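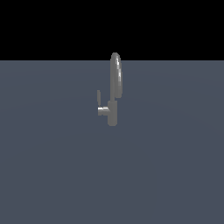
How a Robot Gets a Place to Practice Turning Faucets

Turning on a faucet is easy for you. You reach out, put your hand on the handle, and push or twist until water comes out. You probably learned it before you could read.

A robot has to learn it too, and it makes a lot of mistakes along the way. It reaches past the handle. It pushes in the wrong direction. Sometimes it pushes much too hard. In a real kitchen, that could mean a bent faucet and a wet floor.

So at a company called Grillden, the robot arm does its first practice inside a computer. The arm is called the Petridis. There is a real one, bolted to a bench, and there is a computer copy of it. The copy lives in a program named Vurnimico, and that is where the faucets are.

A program like this is called a simulator. If you have played a driving game, you have used something similar. The car in the game isn't real, but it speeds up, slows down, and bumps into things in ways that feel real. A simulator for robots does the same job, with more careful rules about pushing, gripping, and turning.

People sometimes think a practice world in a computer takes care of itself. It needs looking after, the same as a workshop does. Teresa Cardoso is in charge of this one. Her first job each morning is to set up the practice area, which the team calls the cell.

What goes in the cell

A cell is the space where a robot works. In a factory, a cell might have a fence, a bench, bins of parts, and a big red stop button. Teresa's cell has very little in it. There is a floor. There is the Petridis. There is one thing to turn, and today that is a faucet.

There is no sink and no kitchen wall. There are no pipes under the floor, and no water either. Teresa leaves them out on purpose. Every object in the simulator gives the computer more work to do, and the robot isn't learning about sinks yet. It is learning about handles.

The faucets come from a library. It isn't the kind with books. It is a big folder of computer shapes, and it has 1786 of them in it. Some have one handle and some have two. Some have a lever you push and some have a wheel you turn. If the robot only ever practiced on one faucet, it would get good at that faucet and be confused by yours.

Setting it up

Here is what Teresa does, in order.

First she loads the faucet and checks its size. The computer doesn't know how big a faucet should be. It only knows numbers. If somebody drew the shape in inches and the simulator reads the numbers as feet, the faucet comes out twelve times too tall. This has happened. Teresa says it looked like a lamppost.

Next she sets it on the floor. The bottom of the faucet has to touch the floor exactly. If it starts a little bit inside the floor, the simulator sees two solid things in the same place and tries to fix the problem by shoving them apart. The faucet can shoot up into the air.

Then she fastens it down. A real faucet is held in place by nuts under the sink. In the simulator, Teresa marks the base as "fixed," and the computer will not let it move no matter how hard the robot pushes. The handle is not fixed, of course. It needs to turn.

After that she checks the joint. A joint is a place where something bends or turns. Your elbow is a joint. A faucet handle has one where it meets the body of the faucet. For each joint, the computer has to be told three facts: which line it turns around, how far it can go, and how stiff it is.

The line is called the axis. Push a pencil through the middle of a paper plate and spin the plate. The pencil is the axis.

How far it can go is called the limit. Your elbow has limits. It straightens, and it stops. Most faucet levers have limits too.

The stiffness is called friction. A handle with no friction swings when anything brushes against it, and that makes the job too easy. A handle with too much friction might as well be glued.

Last of all, Teresa brings in the arm and puts it in its starting position, with the gripper well away from the handle. The gripper is the robot's hand. It has fingers that open and close. Then she presses the key that starts the clock, and the Petridis begins to try.

When something goes wrong

One March, the robot got worse at its job.

It had been doing well. Then the team added a batch of new shapes to the library, and the scores dropped. The robot would reach the handle, push it, and the handle would hardly move. It tried again and again and got nowhere.

Svyatoslav Nazarenko had to find the trouble. He is the person who repairs the cell when it breaks. He has a set of wrenches for the real arm, but they were no help this time.

He started by looking at the robot, because that is the part with the most pieces. He made each joint of the arm move by itself. The shoulder was fine. The wrist was fine. The fingers opened and closed. He crossed the arm off his list.

Next he looked at the things it was supposed to turn. When you are checking a handle in the simulator, you can take off everything around it and leave it hanging in the air. You can't do that in a kitchen! Svyatoslav does it all the time, and he turns off gravity for the part so it stays where he puts it.
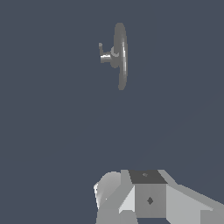

Then he turns it slowly with the arrow keys and watches the middle. If the axis is right, the middle stays still and the rest goes around it. If the axis is wrong, the whole thing wobbles or swings out sideways, like a door with its hinge in the wrong place.

He found that 4 of the new shapes had a bad axis. In each one, the line ran beside the stem when it should have gone straight through it. When the robot pushed, the handle tried to swing out in a big circle, hit another part of the faucet, and got stuck. The robot had been pushing in a sensible direction all along. The faucets were wrong.

You can try this at home with the paper plate. Push the pencil through near the edge and spin it. Feel how the plate swings around. That is what the robot was up against.

The repair

Fixing an axis means changing a few numbers in a file. It takes a minute to type. Making sure it is fixed takes longer.

Svyatoslav moved the line to the center of the stem. He turned the handle all the way one way, then all the way back. He checked that it stopped at its limits. He checked that no part of it passed through another part. Then he put the floor back, fastened the faucet down, turned gravity on again, and let the Petridis have a try.

He did this 5 times for each repaired shape. Once is not enough, because a handle can work by luck from one side and jam from the other.

When all of them passed, he asked Leonilde Leitão to check his work. At Grillden, the person who makes a repair is not the person who signs it off. Leonilde found one mistake. He had forgotten to put the friction back to its usual number, so one handle was as loose as a pinwheel. He fixed it and she checked it again.

Everyday care

Most days, nothing breaks. The cell still gets looked after. These are the jobs on Teresa's list:

Look at the scores from the night before. The robot practices while people sleep. One night it did 2628 tries.

Watch a few of the tries as a movie. Scores can look good when something silly is going on. Once the robot learned to bump the handle with its wrist, and it never used its fingers.

Compare the copy with the real arm. The real Petridis has motors that wear and bolts that loosen. If the real one has changed a little, the copy needs to change too.

Save everything before changing anything. If a new setting causes trouble, Teresa can go back to the old one.

Write down what was changed, and who did it. The notes go in a plain notebook file that anyone on the team can read.

The third job is the one people like to skip. It means walking over to the bench, moving the real arm to marked spots, measuring where the fingers end up, and typing in the numbers. It is slow. Teresa does it anyway — a robot that practices with the wrong arms will reach for the wrong place.

Moving to the real faucet

After enough practice, what the robot has learned is copied to the real arm. There is a real faucet on the bench, screwed to a board. It isn't connected to water at first.

The real arm moves slowly on its first tries, and somebody stands next to the stop button. It often misses once or twice. The light is different, the metal is slippery, and the handle is a bit stiffer than the one in the computer. Teresa writes down what was different, goes back to Vurnimico, and changes the cell to match.

Then the Petridis goes back to practicing, and in the morning there is a new set of scores to read.

Words to know

Axis: the line that something turns around.

Cell: the space where a robot works, and the things in it.

Friction: the rubbing that makes things harder to slide or turn.

Gripper: the part of a robot that holds things.

Joint: a place where something bends or turns.

Limit: the farthest a joint can go.

Simulator: a computer program that copies how real things move.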